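Zokwood Two-Arm Table Kit for school clubs

Price: 798 euros, school rate
Delivery from our store in Seltlow

The Zokwood kit is made for clubs which want to start with handling tasks and have no time to build a bench first. It comes with 2 arms, 2 grippers, all cables and the Plekden control program. The table is not included. Any flat and stable table is good, but please choose a light colour if you use a camera.

The Hoarau club uses the kit for its flower project. The students teach the arms to sort and arrange artificial hydrangeas, with stems and leaves that are not fixed to the flower.

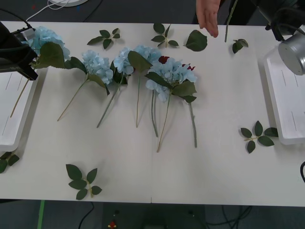

Soft petals are more difficult than blocks, so we advise to begin with the stems. Close the gripper slowly and keep the speed at the lowest step for the first lessons. The exercise book has 94 pages and includes one chapter on thin objects.

Please note: an adult must be present when the arms are under power.

Spare gripper fingers can be ordered separately. Orders for the spring term should reach us before the end of March.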